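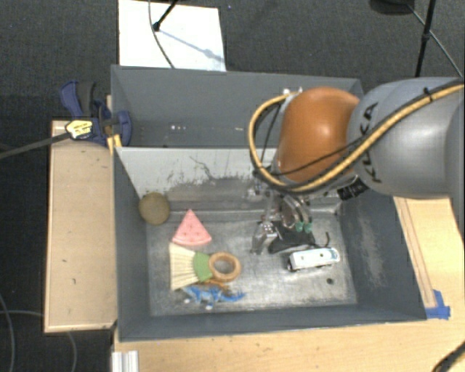
*A KUKA arm over a bin of mixed goods, a white toy bus among them.*

The pitch I was given at Plollis went like this: the arm takes the boring part, the people move up to the interesting part, everyone goes home with a better back. I have heard it at three other companies. I wanted to know what the interesting part was.

Plollis handles returns for toy and housewares sellers. Things come back without boxes or tags, and somebody has to work out what they are. Until May, that meant 49 sorters on two shifts, standing at bins. Now it means 37 of them, and a title: "cell attendant." The company says the other 12 left by their own choice. I asked how many had been offered the new job at the old pay and was told that was a matter for human resources.

Yiran Wei sorted by hand for six years before she became an attendant. She is polite about the arm and doesn't pretend to love it.

"I used to pick all day," she told me. "Now I wait all day, and then I have to be fast."

What she waits for is a hard item. Soft things, flat things, anything with a strap or a loop on it. The software, bought from a firm called Uson, passes those to a screen, and Wei has to tell it where to grab or mark the item for a person. On the shift I watched her log, 394 items came to her screen. The old target was 50 items per hand sorter per hour, so nearly a full shift's worth of decisions still went through one human head — without the walking, the talking or the two people on either side of her.

Hamann, the consultants who planned the change, call this "exception work." Their report says it is more skilled. It may be. The pay scale hasn't noticed.

There are real gains, and Wei listed them before I asked. Her wrists hurt less. She doesn't lean into deep bins anymore. She gets to sit. But her breaks now depend on the queue, and when the line falls behind, her name is on the screen.

Arkard, a rival across the county, is taking bids for a system of its own. I asked Wei what she would tell the sorters there.

"Ask what they'll pay you for the hard ones," she said. "Ask before it's bolted down."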